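Inicio > Mindik, célula de dos brazos > Guía de puesta en marcha > 7. Demostraciones y jornada de puertas abiertas

7.3 Sesión con público

Este apartado da por hecho que la célula ya está calibrada (capítulo 4) y que alguien ha barrido. Duración prevista de cada pase: 13 minutos, preguntas aparte. Las preguntas duran lo que quieran los visitantes.

1. Encienda el controlador Storkov y espere el segundo pitido. El primero no significa nada, pero suena muy convincente.

2. Cargue el programa PUERTAS_ABIERTAS. No improvise con el de producción: va más rápido y al público le gusta bastante menos de lo que uno imagina.

3. Limite la velocidad a 300 mm/s en ambos brazos.

4. Coloque la cinta de separación a 800 mm del borde de la mesa. Los niños la interpretan como una sugerencia; los jubilados del sector, como una ofensa.

PRECAUCIÓN. No permita que los visitantes acerquen la mano a los dedos de la pinza, ni siquiera «solo para ver cuánto aprieta». Tenga el paro de emergencia al alcance durante todo el pase.

5. Lance el ciclo de agarre de tela y explíquelo mientras corre. Si la pinza cierra en vacío, pulse REINTENTAR y siga hablando con naturalidad.

6. Compruebe en la pantalla que el agarre es estable antes de autorizar el movimiento siguiente. Si aparece el aviso 1,876 (con coma, herencia de la traducción de Losora), reinicie el ciclo.

NOTA. Las almohadillas de los dedos se revisan entre pases. Los recambios se piden a Polat con antelación; en agosto, con mucha.

7. Al terminar, lleve los dos brazos a reposo y apague las luces de la célula. Es la única forma conocida de que la gente pase a la sala siguiente.

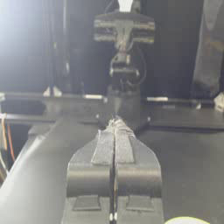 Figura 7-2. Material gris sujeto entre las puntas de la pinza; al fondo, el segundo brazo.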